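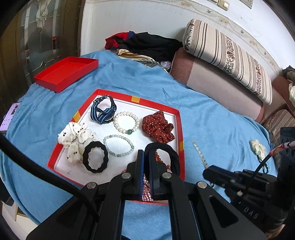

**Figure 4.1** A gift box used for small accessories, with its lid on the blanket behind it.

# Chapter 4: The Box Problem

Most advice about small belongings begins with a container. Buy one, or save one from a present, put the loose things in it, and the job is done. This chapter asks whether the job is done, or whether it has only been given walls.

Consider the contents in Figure 4.1. Scrunchies share the floor of the box with beaded bracelets and a coiled striped watch strap. All of these can be worn on a wrist, and that is about as much as they have in common. A hair tie can be squashed under other things for a year without harm. A string of beads is another matter, and a pearl bracelet is another again. Yet the usual household category, "accessories," treats them as one kind of object – small, soft or shiny, and easy to lose.

Notice too that one cream-colored scrunchie lies on the blanket, outside the box. Does it belong with the others? A photograph can't tell us, and students should be slow to guess. Section 4.3 returns to the question of what counts as "out of place" when no place has been agreed on.

The best-known defense of the single box comes from Vusumuzi Steyn, whose Birden survey collected 2,809 replies on how people store things they wear. Steyn reported that people with one shared container found an item in 11 seconds, against 56 for people with none. The figures are quoted often and examined rarely. Respondents timed themselves. They also chose which item to look for, and it is hard to believe many of them chose the one at the bottom.

The later Trerker study, covered in Section 4.4, used some 10 households and gave a less cheerful result. It has problems of its own, mainly its size.

**Before you read on**

Find a box, tin or drawer at home that holds mixed small items. Without opening it, write down what you think is inside. Then open it and mark your list. Keep both versions – you will need them for the exercise at the end of Section 4.2.

## 4.1 What a Lid Does

A lid hides a mess and keeps dust off it. Writers on storage tend to praise the second effect and enjoy the first.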